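Planning the second picking cell: what members should know before the budget closes
Reading time: 3 minutes
Print | E-mail this item

The Equipment Planning Group has completed its review of the first mixed-item picking cell and has recommended that a second be included in next year's capital plan.
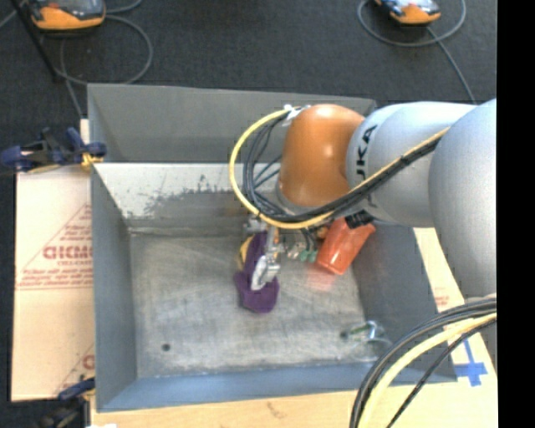 The recommendation was put forward by Aisling Coughlan and accepted with two conditions. The first is that the second cell be budgeted as a complete installation. When the first cell was approved, the arm, the gripper and the controller were treated as the project, and almost everything else was charged to the maintenance account as it arose. The bin, the cable dressing, the clamps and the spare fingers were all bought in this way, and the final cost was not known until well after the work had been signed off. The second condition is that no supplier be chosen before the trial described below is finished.

Quotations for the gripper have been received from Birnitz and Skutberg. Both meet the specification for payload and reach. They differ mainly in how worn fingers are replaced: Birnitz supplies the finger as a separate part, while Skutberg asks that the whole linkage be returned for service. Kiều Vương has prepared a comparison of the two over a five-year life, and copies are available from the planning office.

The trial will use 3,459 recorded picks of household goods and soft items from a metal bin. Soft items deserve particular attention. They fold and spread under the finger, and a gripper that performs well on rigid containers may do poorly with them. Of the goods on the present test list, 297 are rigid and 289 are soft or partly soft - a more even balance than the list used for the first purchase. Gholamreza Tabrizi will report the results for the two groups separately.

Members have also asked about the bins. The group considered a coated liner, quoted by Keane at $3,000 for the cell, and has decided to leave it out of the base budget. It will be listed as an option and may be added if surface wear proves to affect the cameras. Bare metal bins will be used in the meantime.

Cabling will have its own line in the plan for the first time. Aleksi Saarela has asked that it cover a full replacement set for the wrist as well as the initial fitting, together with the labour for both. Departments hosting a cell should allow for a half-day stoppage whenever the wrist cables are changed.

The scheduling software, Rivix, is already licensed for a second cell and requires no further funds.

Departments wishing to host the new cell should send a floor plan and a short statement of need to Lorcan Mulcahy by the end of July. The floor plan should show power outlets, the nearest emergency exit and the clear space on all four sides of the proposed location. Late submissions will be held over to the following year's plan.

Print | E-mail this item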